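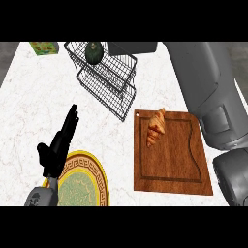

Simulation der Frühstücksausgabe: Arbeitsplatte mit Drahtkorb, Schneidebrett und Teller, links und rechts je ein Roboterarm. Auf dem Brett ein Croissant.

Bildergalerie: Automatisierung in der Kantinenküche Herno

Stand: 17. März 2023

Seit Januar bereitet der Küchenbetrieb Herno die Umstellung seiner Frühstücksausgabe auf eine zweiarmige Zelle vor. Geliefert wird sie von Tirnex, die Ablaufplanung liegt bei Narendra Sengar. Alle Handgriffe werden zuerst im Rechenmodell durchgespielt und erst nach Freigabe an den Ausgabeplatz übertragen. Je Handgriff sind 200 Durchläufe mit wechselnder Lage der Teile vorgeschrieben, insgesamt bisher fast 2000.

Zum Arbeitsplatz
Die Ausgabe ist heute mit zwei Personen je Frühschicht besetzt. Eine bestückt die Teller, die andere füllt nach und übernimmt Sonderwünsche. Nach der Umstellung bleibt die Besetzung gleich, die Aufteilung ändert sich: Das Bestücken der Standardteller geht an die Zelle, Nachfüllen, Sichtkontrolle und Allergenauskunft bleiben beim Personal. Neu hinzu kommt das Quittieren von Störungen am Bedienfeld.

Zum Modell
Die Arbeitsplatte ist in weißem, grau geädertem Marmor dargestellt, der Greifer am linken Arm schwarz. Das Schneidebrett hat eine umlaufende Saftrille und ein kleines Loch nahe der Ecke. Der Teller mit gelbem Rand und Mäanderband dient im Modell als Ablageziel. Als schwierigstes Teil gilt bei Herno das Croissant - die Form streut stark, und zu hohe Greifkraft beschädigt die Kruste. Der Drahtkorb stellt andere Anforderungen, weil das offene Geflecht von der Tiefenmessung nur lückenhaft erfasst wird.

Schulung
Die Einweisung umfasst 8 Stunden je Mitarbeiter, davon 2 am Modell. Behandelt werden Anfahren, Halt, Wiederanlauf und Reinigung der Greifer. Das Nachfüllen erfolgt nur bei stehender Zelle. Der Dienstplan wird entsprechend angepasst - die Reinigung zählt künftig als Arbeitszeit der Frühschicht und entfällt bei der Spülküche.

Rückfragen zur Ablaufplanung an Narendra Sengar, Küchenbetrieb Herno.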